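Scattering the ashes at Denwood

January 2018

We finally did it on Saturday, after putting it off since June. My aunt had asked for her ashes to go in the woods at Denwood, where she walked the dog every morning from 2000 onwards, and I had assumed you just turned up and did it. You don't. The wood is privately owned, so I had to write to the estate office and wait for a letter. It came after 2 weeks and was perfectly kind. They asked us to keep away from the stream and not to leave flowers in plastic.

There were 6 of us. We met in the car park on the Brimuner road and walked up to the beeches, which took 20 minutes because of the mud. My cousin read a page from one of her gardening notebooks — the one about moving the quince — and then we each took a turn. It was windier than I would have liked. Afterwards we had soup at the Grajales café and went home before dark.

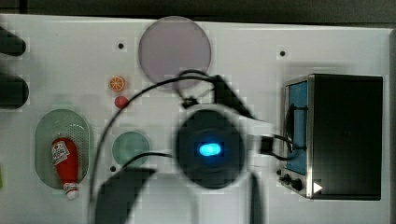
Do you need a licence to scatter ashes on private land in England? All you need is the landowner's permission, and it is sensible to get it in writing.

I have put the estate's letter in with her papers. The bench is still to sort out.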